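Pokodlow Laundry Set – README

Version 2
Maintained by the chores group at Rirotwood. Questions go to the issue tracker, please, and not to the mailing list.

Summary

Pokodlow is a set of demonstrations of people folding and rolling ordinary cloth items on a table. We built it to get a straight answer to one question: can a machine put away a basket of laundry yet? Our answer so far is no, or at least not a basket it hasn't met before. Flat, square towels are within reach. Shirts, and anything that arrives in a ball, are still hard.

What is in it

There are 100 episodes, split over 4 tasks:

fold_flat – fold a cloth into a rectangle
roll – roll a cloth into a cylinder
basket_in – place a finished item in a basket
basket_out – take an item out and spread it

Each episode has video and a text label. Glove episodes also have finger and wrist tracks. Gripper episodes have the tool pose and jaw opening instead, so don't expect the same columns in both.

Recording

Glove episodes were recorded at a white table with a head-level view. The wearer uses both hands, with a controller mounted on the back of each glove and the electronics strapped at the wrist.

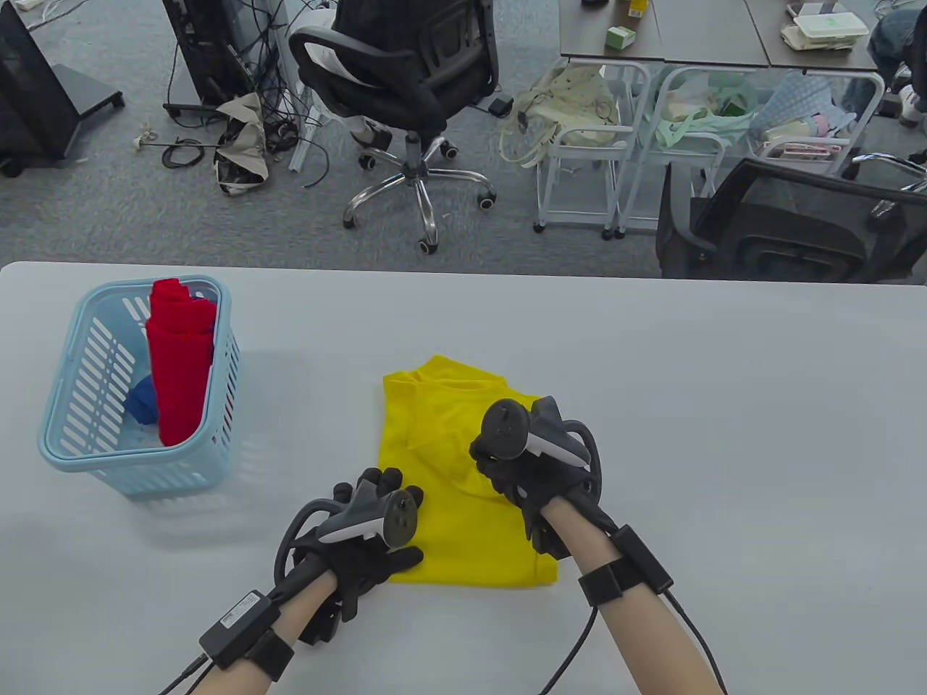

Wearers were told to work at their normal speed and to fix mistakes the way they would at home. We kept the fixes. A fold that gets opened and redone is labeled "redo" and stays in the episode. If you only want clean runs, filter on that field.

Cloth colors are plain and strong on purpose. Version 1 had white towels on the white table, and our own segmentation step lost the edges in most of them. Those episodes have been dropped.

Gripper episodes use a hand-held tool with its own camera. The view is close and often soft, and a hand or a fold can hide most of what matters. We think this is a fair picture of what a robot wrist camera has to deal with, so the blur has not been cleaned up.

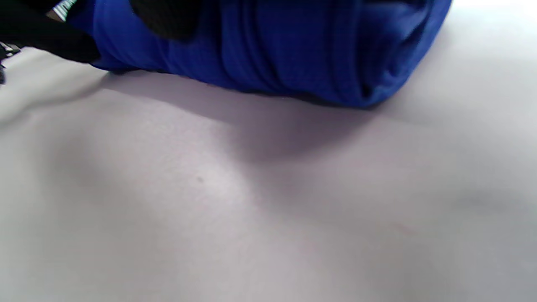 Blue cloth on the table, with a black-gloved hand at its left end. Gripper camera.

Splits

Train and test are split by cloth item. 7 items appear only in the test split. Please don't reshuffle by episode, or the test numbers will look much better than they should.

Baseline

The baseline policy was trained at Ploltbridge and run on a two-arm bench. It does well on fold_flat with items from the train split. On held-out items it usually finds a corner, then grabs two layers and carries on as if it had one. Rolling is worse, as the roll loosens once one arm lets go. Config files are in baselines/charbonneau, named after the bench.

Known problems

Wrist tracks drift in long glove episodes.
Room lighting changes between sessions and is not logged.
Backgrounds were left as they were, with chairs, carts, bags and cables in view. Crop if this bothers your model.
Some basket_out labels start late.

Not suitable for

Claims about home use. Every episode was recorded at a table in one room, and there is no sorting, drying or ironing anywhere in the set.

Changes since version 1

Added the roll task and the gripper episodes. Renamed "retry" to "redo". The old loader still runs but prints a warning – it will be removed in August.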